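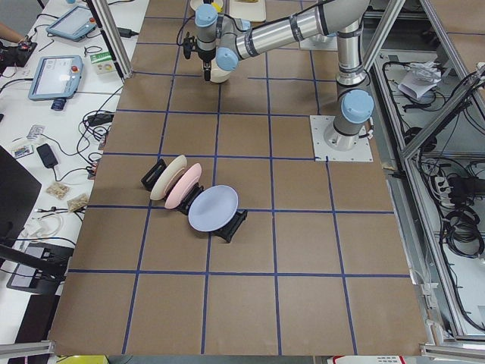 *盘子任务工位,三只盘子都在支架上*

2019年3月23日,社团活动室

今天只做盘子任务,杯子和碗往后放。

台面沿用二月贴的网格:牛皮纸打底,深蓝色胶带分格。网格原点改到靠近机械臂底座的那一角,之前两套脚本各用各的原点,换人操作时总要在纸上重新对一遍。现在统一写进 Sterkach 的配置文件,旧文件移到 archive 目录,先不删。

三只盘子,米白、浅粉、浅蓝紫,各用一个黑色支架,斜着排成一列。粉盘和米白盘在画面里有一部分重叠,分割结果不稳定,边界常常被并成一块。盘面没有花纹,颜色又浅,靠纹理特征基本无望。下午试了只用盘沿拟合椭圆,米白盘可以,粉盘被遮住的一侧缺点太多,长轴方向会偏。暂时的处理是固定抓取顺序:先蓝紫,再粉,最后米白。前一只取走以后再拍一次,重新估计位姿,不沿用上一次的结果。

抓取参数:
- 夹爪从上方垂直进入,两指分别落在盘沿前后
- 接近段速度降到原来的一半
- 闭合后停 5 个控制周期再抬升
- 抬升 96 mm 后才允许水平移动

上午共跑 7 轮,4 轮完整,其余 3 轮都失败在粉盘。看日志,其中两轮是指尖先碰到支架,力矩超限后停机;另一轮夹住了,但抬升时盘子在指间转了一个角度,放回时对不进槽。前一种改接近角应该能解决,后一种大概要换指垫。手头的硅胶垫偏硬,Farooqui 那套软一些,厚度也不同,换上之后要重新标定开口宽度。

示教记录也有问题。两台示教器的时间没有同步,导出的轨迹对不上相机时间戳,偏差还不是常数。午后改成由主机统一打时间戳,示教器里的时间只作备份。改完录了两段,对齐正常,长时间录制会不会漂移还没测。

Nitalby 杯的规则又看了一遍。规则允许支架位置在一格之内随机,朝向也可以变,我们现在的固定顺序在这个条件下不一定成立。需要先判断哪一只没有被遮挡,再决定次序。这部分打算用深度图做,不动现有的颜色分割。

线缆没整理。桌边那一堆和架子下层那一堆都要重新走线,至少把电源和信号分开。上次编码器报错时怀疑过干扰,一直没有验证。

待办:
1. 接近角改为沿盘面法线偏转,先在仿真里跑
2. 换指垫,重标开口
3. 遮挡判断写成单独的函数,方便 Jikbridge 那边的接口直接调用
4. 长录制测漂移
5. 支架底部加防滑垫,停机那两轮之后支架位置都变了,胶带线旁边补画定位标记

晚上把日志传到服务器,第 3 轮的文件名写错了,已改。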